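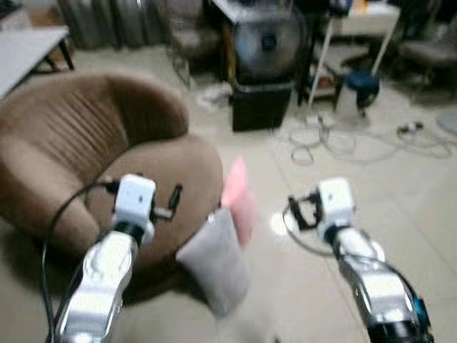
Can I wash voile curtains and scarves in the machine before I cut or hem them?

You can, as long as the fabric is all cotton and you keep the water cool. I wash every piece before it goes near my scissors, and I'm going to walk you through how I do it and then how I hem the stuff, which is the part people write to me about.

I learned on a length of cotton voile from Maluleke, a little fabric store that used to be two streets over from my apartment. I bought three yards, cut a scarf out of it that same night, sewed it, wore it, washed it, and watched it come out of the laundry a good bit shorter and twisted at one corner. I still have it. It lives on the dog's bed.

So, washing. Before anything else, zigzag the two cut ends of your yardage. Voile frays like crazy and if you skip this you'll open the washer to a bird's nest of threads. Put it in a mesh bag, cold water, gentle cycle, a small amount of plain detergent and no softener. Dark colors go in alone the first time. I had an indigo from Staren that bled through two washes and then never again, so if the rinse water looks inky, just run it once more.

Hang it over a shower rod or lay it flat. When it's still a tiny bit damp, iron it on the wrong side, pressing down and lifting up. If you push the iron around, you'll stretch the fabric off grain and then you get to wash it all over again (ask me how I know).

Cutting is next. Voile slides. My friend Tshepo Coetzee taught me to tape a layer of tissue paper to the table, lay the fabric on top, and cut through both. I resisted this for ages because it sounded fussy, and now I do it every time! Use your sharpest shears or a fresh rotary blade, and weights in place of pins if you have them. I use soup cans.

To find a straight edge, snip the selvage, pick out one crosswise thread and pull it gently. It leaves a faint line all the way across. Cut along that line. If the thread breaks halfway, cut up to the break, find the next thread and keep going.

Now the hem. For scarves I like a narrow rolled hem, and you don't need a special foot for it.

Set your machine to a short straight stitch and put in a size 60 or 65 needle, the finest you can get. Stitch a line a quarter inch from the raw edge. Fold the edge to the wrong side right on that stitching, press it, and sew again very close to the fold. Trim away the extra fabric right up next to that second line, using small scissors and going slowly. Then roll the edge over one more time, press, and sew it down. That's three passes per side. It sounds like a lot, but on a scarf it goes by fast.

Hold both thread tails behind the foot when you start a seam or the machine will eat your fabric. If it eats it anyway, start on a scrap and run straight from the scrap onto the scarf.

For thread I use a fine cotton. Nitora makes one I'm fond of, and one 200 yard spool has always gotten me through a scarf with plenty left over. Regular all-purpose thread works, it just makes the edge feel a bit stiffer.

Corners! Do two opposite sides completely, press them, then do the other two. When you come to a corner there'll be a lump, so turn the hand wheel yourself for the first few stitches.

Dineo Shabalala wrote in asking if she could do this on a voile with a little polyester in it. Sure, only turn the iron way down and test a corner first. The blends don't hold a crease as well, so baste that last roll by hand before you sew it.

Next up I want to try French seams on a voile blouse, probably in June when I'm done with the curtains.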